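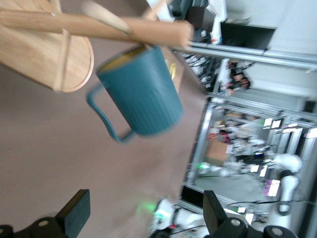
Mug tree keeps tipping when I take one off. Fix or give up?
Posted by hoveck_kitchen in Kitchen & Storage, 184 views

Hi all! I got myself a wooden mug tree in June (the kind with a round base, one post and pegs sticking out) and I love having the mugs off the shelf, but the thing leans every time I grab a mug from one side. My mugs are the ribbed kind with big loopy handles and they're heavier than they look. One swung into its neighbor on Tuesday and now there's a tiny chip in the rim, grrr. Can I weigh the base down somehow without it looking awful? And is there a right way to hang them?

grutari2913
Yes to weighing it down! I had the same wobble with mine. I turned it over, traced the base onto a piece of steel plate, had it cut a bit smaller and glued it on with epoxy, then stuck felt over the whole thing so it wouldn't scratch the table. Let the glue sit overnight, don't rush it like I did the first time (I was scraping epoxy off a placemat). You don't see the plate at all from the side.

For hanging, start with the lowest pegs and put mugs on opposite sides as you go. When you take one, hold the post with your other hand and lift the handle up and off the peg. If you pull straight out it drags the whole tree with it. And check that the post is screwed in tight, mine had worked loose and that was half the lean right there.

collard_lane
just get the kind that screws to the wall

jurić_home
I'd try the cheap thing first, which is 2 fewer mugs. I keep my heavy ones on the shelf and only hang the light ones, and it hasn't tipped since. If you do glue something under there, make sure it's flat or you'll get a new wobble. Sorry about the chip! A little fine sandpaper takes the sharpness off, but I wouldn't drink from that side.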